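2025年2月22日(土) 作業ノート

洗濯担当、今日も床に張りついて半日。先週からの課題はずっと同じで、ドラムの中の布をどうつかむか。かごに入ってしまえばこっちのものなんだけど、ドラムの奥でくしゃっと固まったやつは形が毎回ちがうので、学習済みの動作がまるで当てにならない。Wimは「扉が開けられるようになっただけで1月より偉い」と言う。まあ、それはそう。

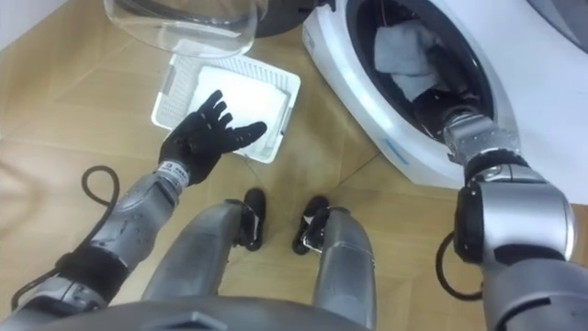 で、本題の両手の分担。片手をドラムに入れているあいだ、もう片方はかごのそばで待たせる方針にした。これだと持ち替えの距離が短いし、布が垂れても拾いにいける(はず!)。30回まわして、床に落とさずかごまで運べたのは7回。落とした分の大半は色の濃い布で、暗いドラムの中だと輪郭が取れていないっぽい。Tahminehに聞いたら、露出を上げる前に手首の角度を疑えとのこと。うーん、両方かも。

家事を任せられるかと聞かれたら、まだ無理。自分なら1分で終わる量に6分かかるし、横で見ていると手を出したくなる。でもタオルをつまんで引き抜く動きが一回だけすごくきれいに決まって、ちょっと声が出た。

月曜にやること:手首を寝かせた軌道で再試行。Sandauの布セットも混ぜてみる。ログの整理はWimにお願い済み。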